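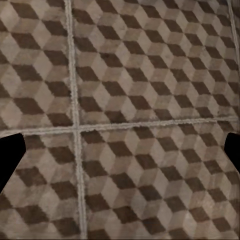
Orkito Floor Pick: README and data card

Maintained by Yuzhen Zeng and Aurel Pop, Coste site. Last revised December 7, 2019.

What this is

2629 simulated episodes of a two-finger gripper working over tiled floors, rendered for the Zestside packing hall in Getenville. The job being modeled is picking dropped stock up off the floor, which the hall staff do now by hand at the end of each shift. Each episode has wrist-view frames, finger positions and a pass/fail flag.

The planning memo calls this set "proof that floor recovery can be automated." It proves nothing of the kind. Please read the limits section before you quote a number from it.

Contents

episodes/ one folder per episode
floors/ tile textures, including the brown and beige tumbling-block pattern with grey grout
flags.csv pass/fail, filled in by the simulator
notes/ remarks from the hall staff, typed up by Sihan Luo

Some frames have only the fingers and the floor in them, with nothing in the grip. Keep these in training. A model that never sees bare floor learns to grab at the pattern, and the cube pattern is bad for this: the dark faces look like the sides of a box.

The pass rate

The simulator scores 97 percent. A pass means the item left the floor and stayed between the fingers until the episode ended. It does not mean the item was undamaged, or that it went to the right bin, or that a person would have bothered picking it up. Sihan went through 87 passes with two packers from the hall. They would have thrown out 10 of those items on sight.

Limits

No people. The real floor has people on it all day, and they step over things, kick things and set totes down where they shouldn't. None of that is modeled.
No liquids, tape or torn film.
Fingers are flat black with no wear.
Some floor textures are blurry up close. We have not tested whether this matters.

What it changes for the staff

The memo says the system "frees up" the end-of-shift crew. Zeyu Cui, who runs that crew, asked what they would be freed up for and has had no written answer. Her other point is in notes/ and worth reading in full. The crew doesn't only collect stock. They find the loose roller and the leaking pallet while they are down there, and that work has no line on anybody's time sheet. If the sweep goes to a machine, someone still has to look at the floor, and the current plan has no hours for it.

We also expect new work: clearing stuck grips, wiping fingers, sorting the items the flag got wrong. Zihan Kang has agreed to log that time separately during the January trial. Do not fold it into "maintenance."

Use

Fine for pretraining and for comparing grasp models with each other. Not to be used for staffing estimates, shift planning or any claim about hours saved.

Known problems

flags.csv has blank rows where the simulator crashed. Treat them as fails. The old loader treats them as passes, so pull the new one first.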